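Search this site Search Go
Staff and students A to Z

Flevdale College
Department of Hospitality and Food Studies
Kitchen Hygiene and Safe Working, Handout 4: Cleaning, Disinfection and Drying

Module tutor: Nelu Bălan

Purpose of this handout

This handout accompanies the fourth lecture of the module. It should be read before the practical class, and students are expected to bring a copy with them. It covers the difference between cleaning and disinfection, the order of work at the sink, the drying and storage of crockery, and the keeping of records. Chopping boards and knives are dealt with in Handout 5.

4.1 Terms

Cleaning is the removal of food, grease and dirt from a surface, normally with hot water and detergent. Disinfection is the reduction of bacteria to a level that is safe, by heat or by a chemical. The two words are often used as though they meant the same thing, and marks are lost each year on this point. A surface that still carries grease cannot be properly disinfected, as the grease shields bacteria from the chemical and may weaken it.

A sanitiser is a product that combines a detergent and a disinfectant. It may be used for both stages, but it must be applied twice: once to clean and once to disinfect. Contact time is the period for which the product must remain on the surface before it is wiped or rinsed away. It is stated on the label and varies from one product to another.

4.2 Surfaces

Work surfaces are to be cleaned as work proceeds and again at the end of each session. Loose food should be removed first with a disposable cloth or a scraper. Students should then wash, rinse, disinfect and leave to air dry, in that order. Cloths used on areas where raw meat has been prepared must not be taken to any other part of the kitchen. 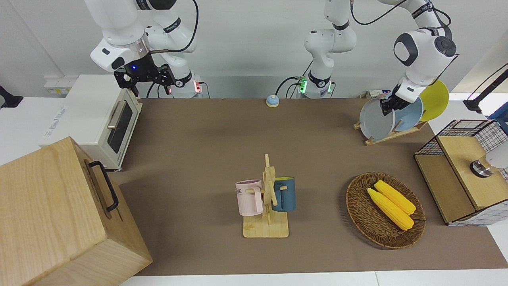
Attention should also be given to hand contact points, such as taps, fridge handles, light switches and the lids of bins. These are touched many times in an hour and are seldom thought of as dirty. In the Ursu case study, issued in September, an inspection of a small café found the counters in good order but the fridge handles and tap heads heavily soiled. The owner had a written cleaning schedule, and neither item was on it.

4.3 Washing by hand

The two-sink method is the one taught on this course.

Scrape and rinse each item before it enters the first sink.
Wash in the first sink in hot water with measured detergent. Change the water when it becomes cool or greasy.
Rinse in the second sink in clean, very hot water. Gloves must be worn.
Remove to a rack and allow to dry.

Glassware is washed first, then cutlery, then crockery, and pans last. Sharp knives are never left lying in a sink.

4.4 Drying and storage

Air drying is preferred to the use of a tea towel, which can carry bacteria from one item to the next. Plates should stand on edge with a gap between them, and should not be stacked until they are fully dry.

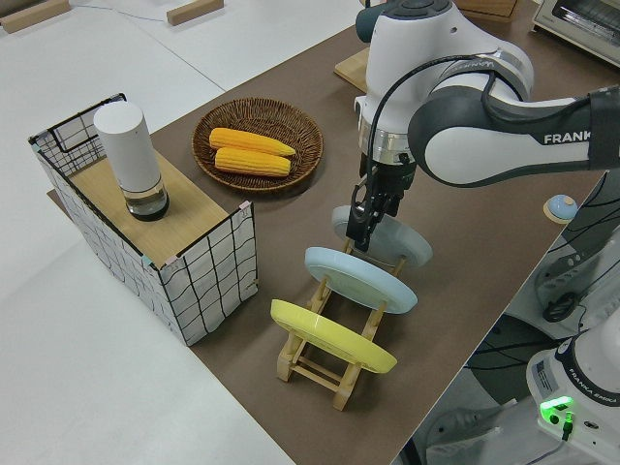

The choice of rack depends upon the volume of work and the material from which the rack is made. Plastic-coated wire is light and easily washed, but should be replaced once the coating splits. Stainless steel lasts longest and is the usual choice for a commercial kitchen. Slatted wooden racks, such as the one shown holding two pale blue plates and a yellow one, keep each plate upright, but bare wood takes up water and needs regular scrubbing and thorough drying. Whatever the material, the rack belongs on the cleaning schedule in the same way as the sink.

Crockery that is chipped or cracked should be withdrawn from use. Clean plates are stored in a closed cupboard or beneath a cover, well above floor level.

4.5 Records

The training kitchen's log for last year contains 2,290 entries. Of these, 1,586 were complete, and 89 lacked a signature. The remainder had some other fault, most often a missing time. An unsigned entry is treated as work not done.

Exercise for the practical class

Read the Clanico menu sheet and draw up a cleaning schedule for a kitchen serving it. State the item, the method, the product, how often the task is done and who is responsible. Written answers are handed in at the end of the class.

Related items
Handout 3: Personal Hygiene and Protective Clothing
Handout 5: Chopping Boards, Knives and Colour Coding
Case study: Ursu
Reading list: Stock Control at Jiltell

This site uses cookies to remember your settings. Accept Manage cookies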